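Collecting Two-Arm Demonstrations for a Dish Wiping Task
Project report, Muto group
29th October

1. Background

Our project is part of the manipulation course. The goal for the semester is a learned controller that can wipe a plate with two robot arms. Before any training could start we needed recorded examples of the task done by a person driving the arms. This report covers that part of the work only. Training results will be in the second report.

We chose wiping because it needs both arms. One gripper has to hold the sponge and the other has to keep the plate from sliding. A single arm can push a sponge across a plate, but in our first tests the plate moved along with it, and the examples were not useful.

2. Setup

Two arms are mounted on the same side of a wooden table. Each one is driven by a matching hand-held leader arm, so the operator moves the leader and the robot copies it. The recording software is called Valtora and was written by last year's group. It saves joint positions, gripper opening and the camera images with one shared clock.

We kept the software mostly as it was. The one change was to the start signal. The old version began recording when a key was pressed, which meant the operator had to let go of one leader arm. We added a foot switch – it cost very little and removed a long pause at the start of every example.

3. Procedure

Each example starts with both grippers open and away from the dishes. The operator picks up the sponge with the left gripper, steadies the plate with the right, wipes, puts the sponge down and moves both arms back. If the sponge is dropped the operator may pick it up again and continue. We decided to keep those examples, so that the controller would see how to recover. If a plate leaves the table the example is thrown out.

Between examples the dishes are moved by hand. We used plates of different sizes and colors, sometimes stacked and sometimes apart, along with a tray that is there as clutter. At first we put everything back in almost the same place without noticing. A plot of the starting positions made this clear, so we wrote a short script that prints a rough layout for the person setting the table.

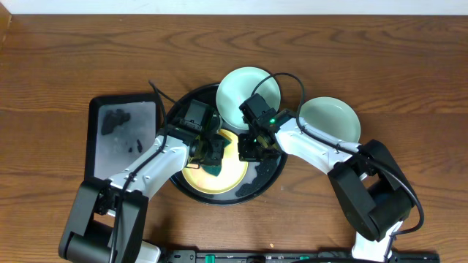

Demirico asked whether the stacked layouts should be in the same set at all, as a small plate resting on a bigger one slides in a different way from a plate on wood. We talked it over and left them in, but each example now has a label for stacked or flat. The two kinds can be separated later if training goes badly.

4. What we collected

We have 251 usable examples. Another 17 were thrown out, mostly for lost camera images. Roughly 2 in every 10 usable examples contain a dropped sponge.

5. Problems

The cables caused more trouble than we expected. When both arms work close together the cable loops can catch on a gripper. We fastened them to the forearms and left enough slack for the wrist to turn.

Operators also differ. One of us wipes in circles and the other in straight lines, and a controller trained on both may mix them. We have saved the operator as a label too.

6. Next steps

Train a first controller on the flat layouts, then add the stacked ones. Record more examples with the sponge starting on the right side of the table, where we have very few.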